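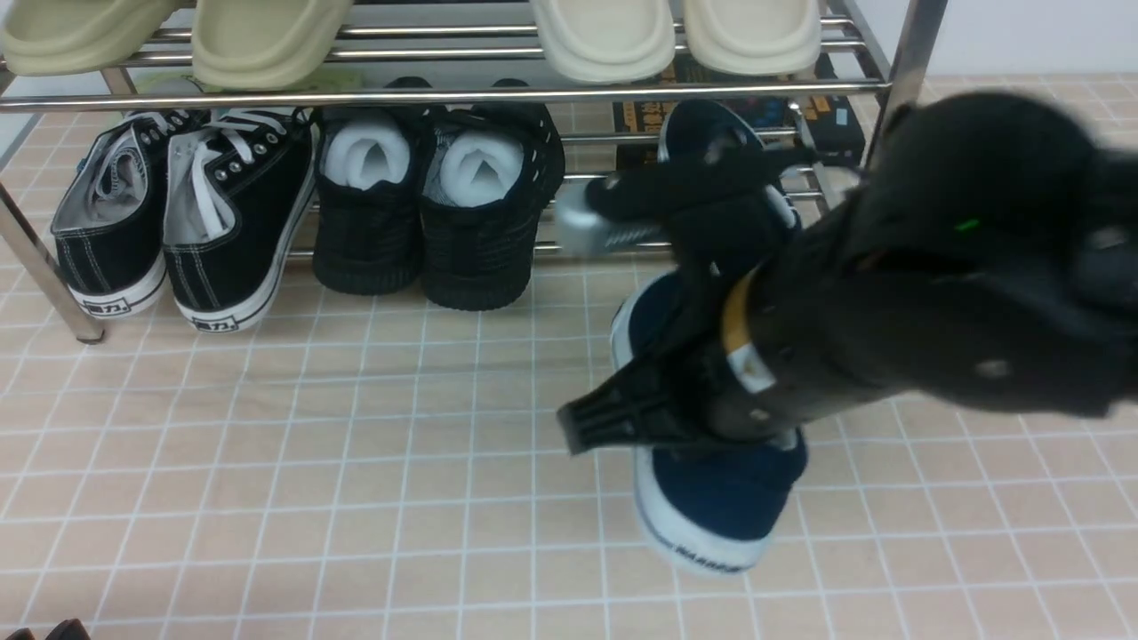 Page last changed 20 January 2026

Community Help > Home and Household > Hallways and storage

Shoes going musty in a small hallway, what can I do?

Asked by Coston_Lass

Hello all, I hope someone can point me in the right direction, as I've read so much on this that my head is spinning. We moved into a ground floor flat in September and there is a tiny hallway with no window, tiled floor, front door at one end and the bathroom at the other (I know, I know, we didn't design it). All our shoes live there because there's simply nowhere else for them to go.

Since the weather turned, everything that sits there for more than a week or so comes out smelling like an old tent. My good brown leather boots had a fine pale bloom on them when I got them out for a christening, and I was wiping them down in the car park with a baby wipe, which was not how I'd planned to spend the morning. My husband's trainers are worse but his trainers have always been worse.

So far I've tried bicarb in old socks, which helped for a few days, and one of those little tubs with crystals that collect water, a Virix one from the hardware shop. It filled up in 17 days and then I knocked it over. I have a cheap humidity meter now and it says 19 degrees and damp-looking face, if that helps anyone. The face is never smiling.

I'd rather not buy a big electric dehumidifier if I can help it, partly the cost and partly there is one socket and the router is in it. Is there anything else worth trying? And is the white stuff on the boots going to come back whatever I do?

Thank you so much in advance, and sorry for the essay.

3 answers

Answer from Lingyun Wan (marked as helpful by the asker)

Oh, I do feel for you, we had a hallway very like yours in our first flat and I still sniff my shoes before I put them on, out of habit.

I'd start with the bathroom, even though it's the shoes you're asking about. If the door opens straight into the hall, then every shower sends a great cloud of steam out to the coolest place it can find, and a tiled floor by a front door is usually it. Keep the bathroom door shut while you're in there and for a good while afterwards, with the fan running or the window open. If the fan is feeble, hold a single sheet of loo paper up to it. It should stick. If it flutters down, give the cover a good clean, and if that does nothing, tell your landlord or get it looked at. Ours was packed solid with fluff and I was quite ashamed.

Then the shoes themselves. Don't put them away straight after wearing, even if they feel dry, because feet are damp things! We stand ours by the bedroom window overnight with the laces loosened and the tongues pulled forward. Take the insoles out of the trainers and dry them separately. Newspaper is very good for shoes that have been rained on, scrunched up inside, but you must change it when it goes limp or you're just storing wet newspaper in your shoes.

An open rack is better than a cupboard or lidded boxes in a hall like yours. Pull it a little way off the wall so air can get round the back, and try not to double up pairs. Anything you don't wear in winter can go under the bed in a cotton bag, clean and properly dry first.

For the boots, the bloom may be mould or it may be wax coming out of the leather, which does happen in the cold. Warm a patch gently with a hairdryer on low, and if it melts away it's only wax and you can buff it in. If it doesn't, take them outside, brush them off with a soft brush, wipe with a cloth barely damp with equal parts white vinegar and water (test inside the tongue first, it can mark some leathers) and let them dry slowly, well away from the radiator. Then a thin coat of conditioner. It can come back if the hall stays damp, so do the bathroom door first.

Let us know how you get on, I'd love to hear.

Answer from bilgin_603

Just get a dehumidifier. You can get an extension lead for the router. We paid 40 quid for ours second hand and never looked back, it does the washing as well.

Answer from Fluvuvix

Agree with most of the long answer. I'd add cedar shoe trees for the leather boots, they hold the shape and smell nice, though they won't cure damp. Also check the bottom of the front door. Ours had a gap you could post a letter through and rain was blowing in on to the mat, and the mat was wet underneath for most of a winter before I thought to lift it up. New brush strip, new mat, much better. Don't put trainers in the freezer by the way, my brother swears by it and his still smell.

Comment from Coston_Lass

Thank you all, you're very kind. Loo paper test done and it fluttered straight to the floor, so I've messaged the landlord. Boots were wax!! I have also lifted the mat and would rather not talk about it.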